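I've been writing funny little verses for friends' birthdays since I was at school, and people keep asking how I do it. It's mostly stealing from real life, so grab a pen and I'll take you through it.

## 1. Pick one small grumble

Don't try to sum up a whole marriage or a whole friendship. Pick the thing they bicker over at breakfast! When my friend Nga Mạc turned fifty I had a list as long as my arm, and I used one line of it: the way she says "I'm leaving now" and then goes looking for her shoes.

## 2. Write it out badly

Just write it as if you were telling your sister over the phone. No rhymes yet. Mine usually runs to a page – far too long, full of "and then she said" – and that's fine.

## 3. Find your last line first

The laugh lives at the end, so settle that bit and work backwards. If your last word is "orange" you're in for a rough evening (change it to "pear").

## 4. Keep the props ordinary

A kettle, a sock, the good scissors. Everyone in the room owns one, so they're already halfway to laughing. I once got three verses out of a toothbrush, and my neighbour Dagný still recites them at me over the fence. 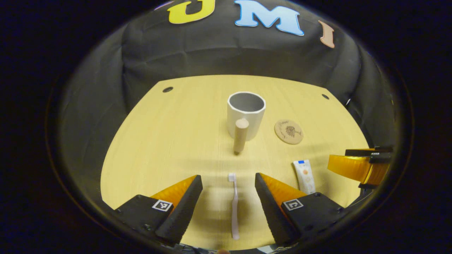
## 5. Read it aloud, then cut

Stand in the kitchen and say it at normal speed. Wherever you trip, there's a word too many. I aim for 128 words, tops, and my last one for the Claldale bowls club started out at 1112, so you can imagine the mess on the floor. Then copy it out neatly and pop it in the card before you lose your nerve.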